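Eltilstead Classic Van Owners: news for members

Dear members, thank you to everybody who came on the October run to Turkness. We were 12 vans at the start, and 11 of them arrived before lunch. Vasanthi Miah stopped in Hadthorpe with a broken throttle cable, but Reynaldo Maglaya had a spare one in his door pocket and she joined us in time for the pudding.

The road over the hill is narrow and there are many sheep on it. Next year we will probably take the lower road, which is 5 miles longer but more kind to old brakes. Please write to Afiq Pelupessy if you have an opinion about this, he is keeping the route notes.

Several members have also asked about the kitchen evening. Jonalyn Mangubat will talk about sinks, taps and water pumps in older campers, and how to drain everything before the frost comes. Bring your own questions and, if you can, your old pump.
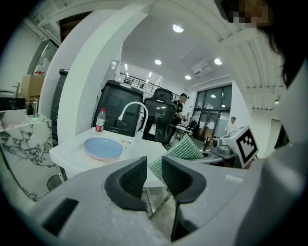
Membership for next year

The fee stays at £20 for one van and all the people who travel in it. A second van in the same family is £12. You can pay by bank transfer or give it in an envelope to Crisóforo Quezada, but please write your name on it, last year we had two envelopes without one.

New window stickers are ready. The blue is a little darker than before.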